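The Bell at Punstead

The train to Punstead has two carriages and one of them is always locked, so I spent the last hour of the journey standing by the door with a cello case pressed against my hip, a bag of plums in one hand and the biggest grin on my face. I had waited 30 years to hear that bell. What was another hour on my feet?

I should say that I am mad about bells. I always have been! Other children had ponies on their bedroom walls and I had a cutaway drawing of a tenor bell from a library discard, with all the names written on in brown ink: crown, shoulder, waist, sound bow, lip. My mother thought it would pass. My father, who had grown up four miles from Punstead, thought it was the best thing about me, and when I couldn't sleep he used to sit on the end of the bed and do the Punstead bell for me, humming down in his chest until the mattress shook.

"That's nowhere near it," he'd say. "But it'll do you till morning."

They stopped ringing it the year before I was born. The frame was rotten, the tower had a lean on it, and there was no money. He never heard it again and I had never heard it at all, only his hum.

Gareth Ellwood met me off the train. I knew him from his letters, which were long and full of underlinings, and he was just the same in person. He was talking before I had both feet on the platform.

"You've brought a cello," he said. "Good! Marvellous! Can you play it?"

"Not well."

"Even better. Come on, it's all uphill."

It was, too, a proper pull between stone walls, with the sheep looking over at us and the light going yellow on the tops. Gareth carried the plums and ate most of them. He told me about the new frame, oak from Skavham, and how they had brought it up the lane in pieces behind a tractor, and how a whole herd of bullocks had followed the last load right into the churchyard and had to be tempted out again with a bucket of nuts. He told me about the founder, a man called Ozoliņš, who had come over to look at the crack in the lip and had lain on his back underneath it for an entire afternoon with his eyes shut, tapping it with one knuckle.

"And then what?" I said.

"And then he got up and asked for a sandwich, and said he would mend it."

I loved him for that. I have never met Ozoliņš and I love him still.

The tower stands apart from the church, on a hump of grass, so you come on it sideways. I had seen it in photographs and drawn it from memory and dreamed of it falling down, and it was smaller than in any of those, and so much better. It had jackdaws. It had a little blue door with a boot scraper. A woman was sitting on the step in the last of the sun, greasing a length of rope from a tin, and she looked up and waved the rag at me as if I'd only popped out for milk.

"Isabelle Gill!" she called. "We've got your bed made up. Do you eat fish?"

Her name was Rocío Varela, and she was captain of the tower, though for most of her life there had been nothing in it to be captain of. She had taught the whole band on handbells in her kitchen. She had taught them on saucepans when the handbells were away being mended. She'd never once pulled a real rope in Punstead herself, and the next morning she was going to, and she was so happy about it that she kept getting up and sitting down again.
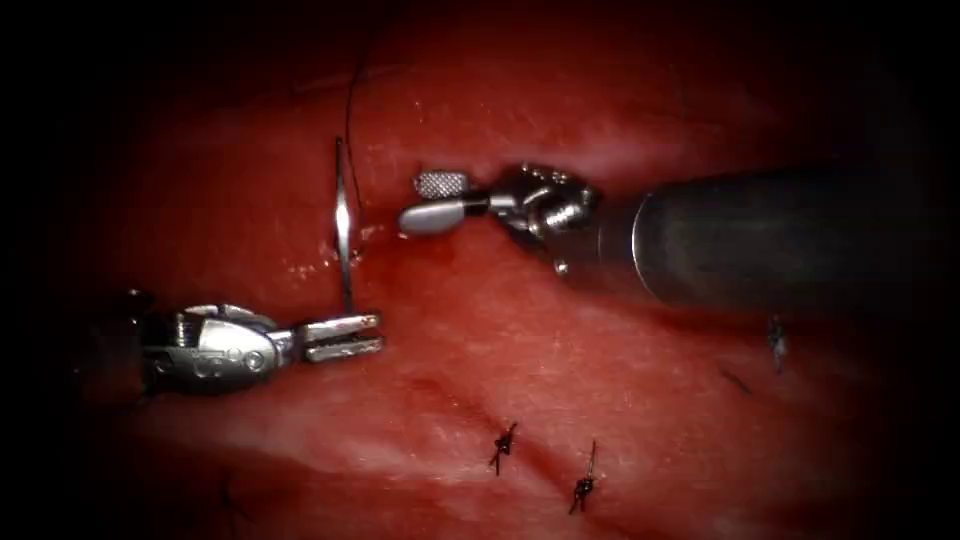 We ate the fish at her house, all of us crammed round a table meant for four, with the window open and the moths coming in. Shigeru Yoshida had made a pudding with damsons in it that turned everybody's teeth purple. He was the newest of the band and easily the best, Rocío told me in a whisper you could have heard from the road. He'd come to Punstead to repair clocks and had learned the whole of Plain Bob Doubles in a week by walking it round the duck pond, muttering.

"You see it as a plait," he told me, and laid out five bits of string on the tablecloth to show me how each bell slips in front of its neighbour and then behind. I followed it for three changes and then lost it, and found it again, and lost it, and it was the nicest feeling in the world, like nearly remembering a tune.

"But there's only the one bell," I said.

"For now," said Rocío. "Tarneo have got four sitting in a shed, from a chapel that came down. We've put our names on the list. You have to start somewhere, don't you?"

Dwight McKinnon, at the end of the table, had hardly said a word. He was very old and very tall, folded into his chair like a deckchair, and he'd been watching me all through the meal. When the strings had been put away he leaned over and said, "You're Tom Gill's girl."

I said I was.

"He rang it the last time. Did he tell you that?"

He hadn't. In all those nights on the end of my bed, he had never said it. I'd thought of him as a boy in a field somewhere, listening, with his cap on crooked. I put my spoon down.

"We weren't supposed to," said Dwight. "They'd chained the door. But there was a pane out at the back, and he was thin and I had long arms, so I put him through it. He said he'd just give it the one pull, so he'd have it to keep. Well! He gave it a dozen. They heard it in Skavham. Old women came out in their nightgowns, they thought the war had started again. I was hopping about in the nettles, shouting at him to come down, and he couldn't hear me for the bell."

He laughed until he had to wipe his eyes on his napkin, and so did I, though it wasn't all laughing.

I slept in a room with a sloping ceiling and a patchwork quilt, or really I didn't sleep. I lay there and hummed, very quietly, down in my chest, trying to get it low enough. A bit after five I gave up, put my coat on over my pyjamas and went out. The grass was soaking and there was a mist lying all down the valley, with the tops of the trees sticking out of it. Somebody had left a lamp on in the tower.

It was Shigeru, up a ladder, oiling something that didn't need oiling. He didn't seem surprised to see me. He pointed with the oilcan and I climbed up past him, through the trapdoor and into the bell chamber, and there it was.

I can't tell you how big it was. I know what it weighed, I've known that since I was eight, and I still wasn't ready. It hung there in its new pale frame, as dark as a plum, and all round the shoulder ran the letters I'd copied out so many times that I could read them with my fingers. I did read them with my fingers. PUNSTEAD CALLS, it says, and then the founder's mark, and then nothing, just a long smooth stretch of metal going all the way round to the P again. I leaned my forehead on it. It was cold and it smelled of pennies, and I swear it was humming already, only from the jackdaws walking about on the roof.

By nine o'clock the whole village was on the grass. There were babies and flasks and a dog with a ribbon on, and people had come over from Skavham on bicycles and in the back of a cattle lorry. Gareth had printed an order of service and then left it on the printer, so he stood on the wall and shouted it. There was a prayer, and a poem that went on a bit, and a round of applause for the bullocks. Then he read out the names of everybody who had given money, all 200 of them, and people cheered for each other as if it were a race. My father's name was in there. I had sent it in myself, with a cheque, in April, the week after the funeral.

Then Rocío went in at the blue door, and it went so quiet that I could hear the rope creak.

She didn't ring it. She came out again! She came straight across the grass in her good shoes and got hold of my sleeve.

"You first," she said.

"I can't. I've never done it. I don't know how."

"I'll be behind you the whole time. I'll have the tail end. Come on, love, before I change my mind."

So I went in, with my heart going like anything, and she put my hands on the sally, which was striped red and white and so new it was still fluffy, and she stood close against my back and put her own hands over mine.

"Don't look up," she said. "Everyone wants to look up. Just pull, nice and long, and then let it go."

I pulled. It was like pulling on the side of a house. Nothing moved, and nothing moved, and then far above us something enormous thought about it and rolled over, and the rope came alive and ran up through my hands, and the bell spoke.

Oh, but he'd been close! Lying on my bed in the dark with nothing but his own ribs to do it with, he'd had it almost to the note. It came down through the stone and the floor and the soles of my boots, and it shook my teeth, and outside I could hear them all shouting, and Dwight McKinnon shouting loudest of the lot.

"Again?" said Rocío in my ear.

"Again," I said, and reached for the rope.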